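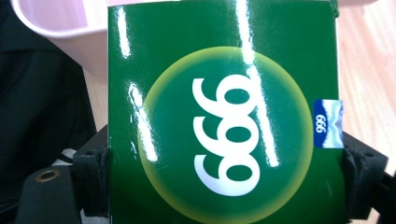 Clirik today released Moulin 2, a new version of its open toolkit for turning hand-held gripper recordings into motion plans a robot arm can follow. The release is free to download, runs on an ordinary workstation, and replaces nearly all of the tracking code that shipped with the first version. Glare is where the old tracker struggled most. A glossy green box clamped between two fingers, with bright streaks running across the printing and the digits 999 turned on their side, used to make it lose the object's pose or flip it end for end. Moulin 2 keeps several guesses alive at once and lets the next frames settle which one is right, and we are thrilled with how well it holds on!

The new tracker, called Trurna, was tuned on 4000 short recordings of everyday handling jobs: putting small boxes into containers, closing lids, passing things from one hand to the other. Another 1000 were kept aside for testing and never touched during development. Both sets come with the release, along with the scripts we used to score them, so anyone can rerun our numbers or argue with them (please do).

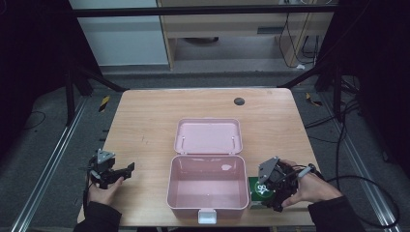
Planning got a good deal of attention too. The first Moulin treated each hand as a separate problem and stitched the two paths together at the end, which worked fine until both hands wanted the same few inches of space. The new planner, built with our friends at Tamov, solves for both arms together. It checks 500 candidate paths per step and throws out any that would bring the wrists too close, and it does this fast enough that you can drag a waypoint on screen and watch the plan redraw itself as you go.

There is a pile of smaller stuff in the release as well. The timeline viewer now scrubs smoothly at 60 frames per second with head and wrist views side by side. Clock drift between cameras is corrected on import. Finger opening is saved as a real distance instead of a raw motor value, a change that people have been asking us for since the first beta, and old files convert with a single command.
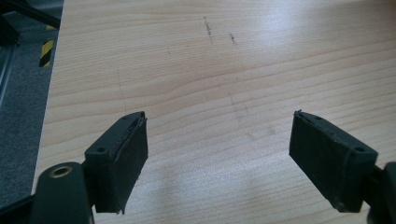
Do I need a robot to try Moulin 2?
You can do everything except the final playback without one. The sample recordings load straight into the viewer, and the planner has a simulated pair of arms built in.

Moulin 2 is available now from the Clirik download page, with install notes and a getting-started guide. Support for the first version continues through October. A smaller update with better handling of clear plastic is already in testing.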